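3.2 Trail choice and overnight stops

Permit records from the Rulcombe checkpoint were used to follow how trekkers moved through the upper valley. The records cover 3,087 parties that entered at Rulcombe and left by one of the two lower gates, Okel or Troncoso. Each party lists its entry date, planned stops and whether it hired a guide. Parties with missing exit stamps were left out of the count.

Most parties took the longer route over Moten Pass in the dry months. The standard trip on this route takes 12 days, with one rest day before the pass. The shorter route stays below the tree line and takes nine days. It has fewer lodges, and the distance between the last two is long enough that slower groups often camp.
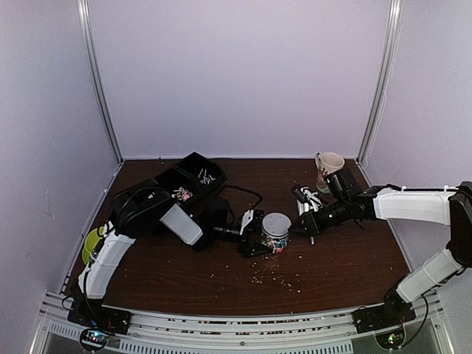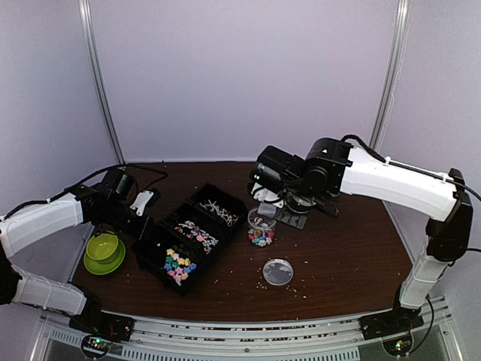

Figure 2. Two robot arms over a wood-grain tabletop, with the left gripper at a small clear jar (first panel) and at a black compartment box (second panel).

Guided parties kept closer to their planned stops than independent ones. When they did change plans, it was usually to add a night below Moten Pass. Independent parties more often skipped the rest day, and many of these turned back toward Okel before reaching the high lodge. Weather closures in September affected both groups and were coded separately.

Lodge registers were checked against the permits where both were available. Names were spelled in different ways in the two sources, so matches were made on party size and entry date. The Troncoso registers were the least complete, and results for that side of the valley should be read with this in mind.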